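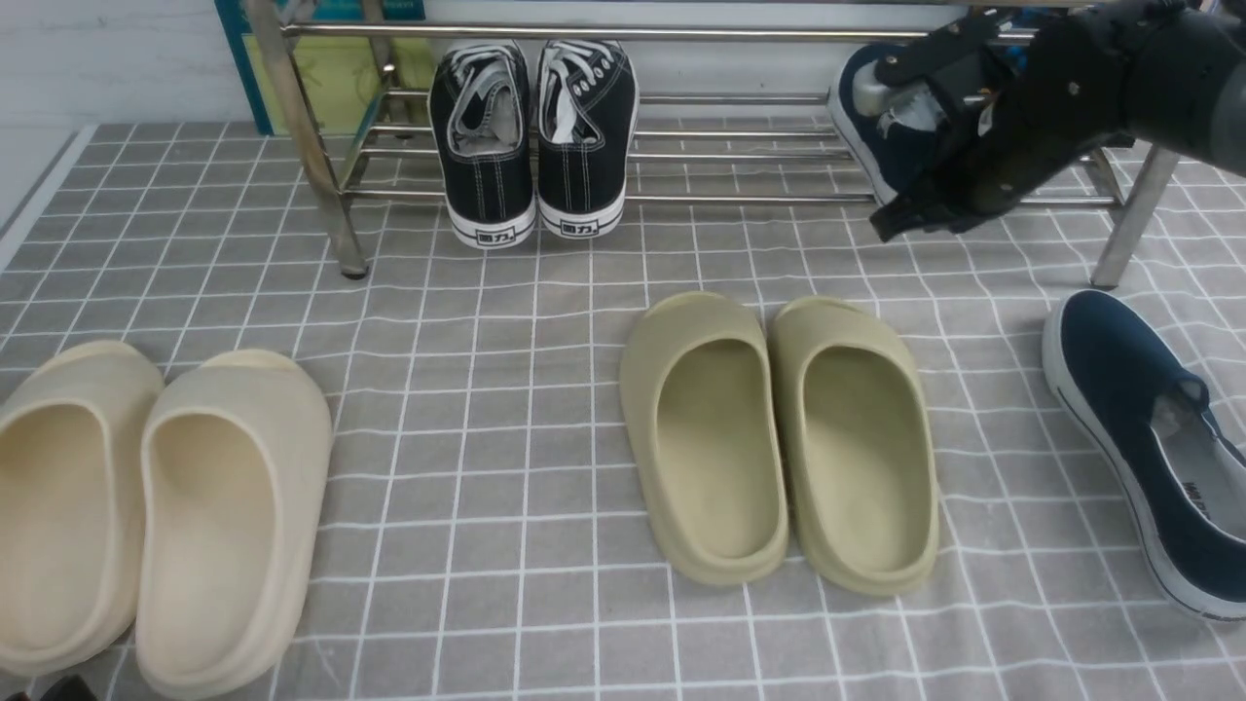 Unit 8. Sell-through and weeks of cover

Sell-through is units sold divided by units received over the same period. It is stated as a percentage and is always tied to a date range. A figure with no date range cannot be compared with anything.

Weeks of cover is units on hand divided by average weekly sales. It assumes the sales rate will hold. Use the forecast rate instead when a markdown or holiday falls inside the period.

Worked case: Gramden, canvas footwear, one store

Received before opening: 3,000 pairs
Sold, weeks 1 to 8: 1,789 pairs
Season length: 15 weeks
Sell-through: 1,789 / 3,000 = 59.6%
On hand: 1,211 pairs
Average weekly sales: 223.6 pairs
Weeks of cover: 1,211 / 223.6 = 5.4

Seven weeks of the season remain, so at this rate the stock runs out before the end. Check the size curve before placing a reorder. Total cover can look adequate while the middle sizes are already gone.

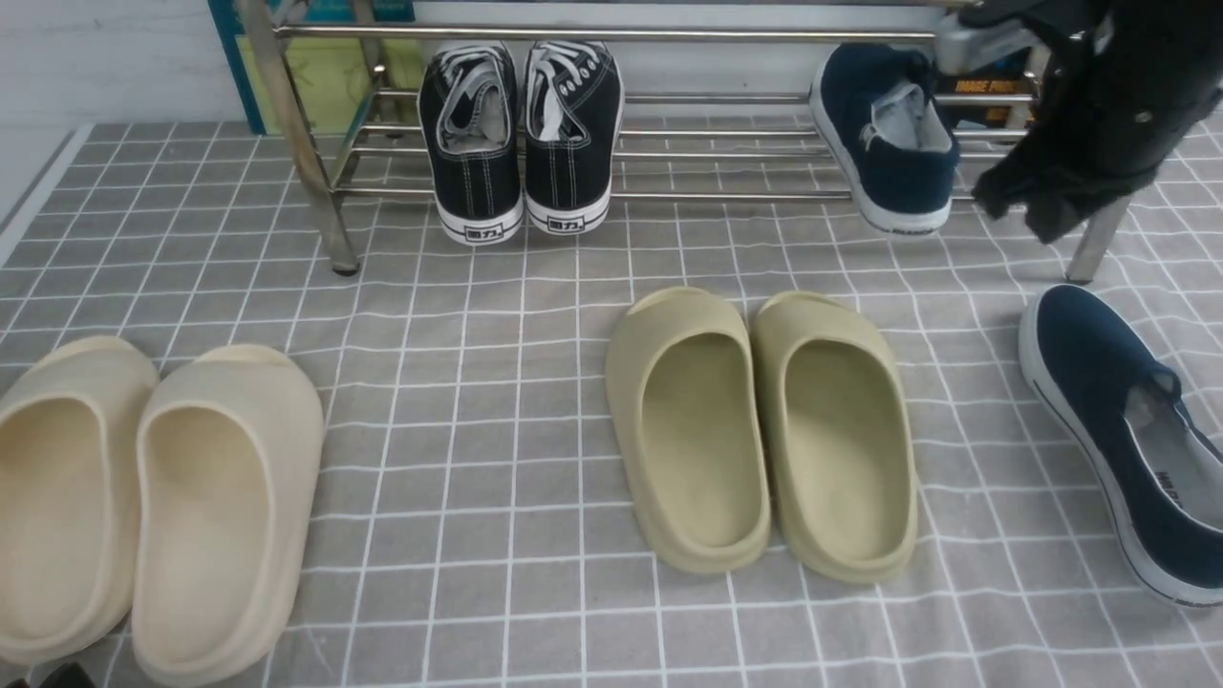
A comment from the Saturday section was that the average hides the opening week, when sales are usually well above trend, and that the last four weeks would give a better rate. The point is accepted. For the problem set, use the full period unless the question gives weekly data. Where it does, report both rates and state which one the reorder is based on.

Returns are deducted from units sold in the week they are received back, even if the sale fell in an earlier week. Pairs moved to another store are deducted from units received. Damaged pairs stay in units received and are written off separately, so on-hand stock must be adjusted by hand.

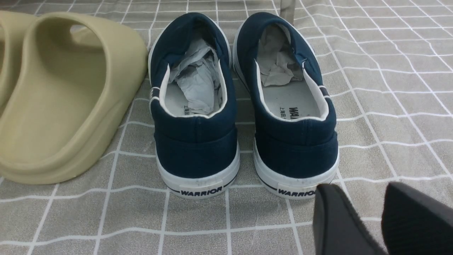
Mikitz College | Department of Retail Operations

Problems

1. Recompute weeks of cover for the Gramden case with weekly sales 15% lower. Does the stock last the season?

2. The Sarivex export lists returns as negative sales on the original sale date. Explain the effect on weekly averages.

3. Derive sell-through at the end of the season if no reorder is placed and no pairs are returned.

Reading: Pavliuk workbook, section on size curves.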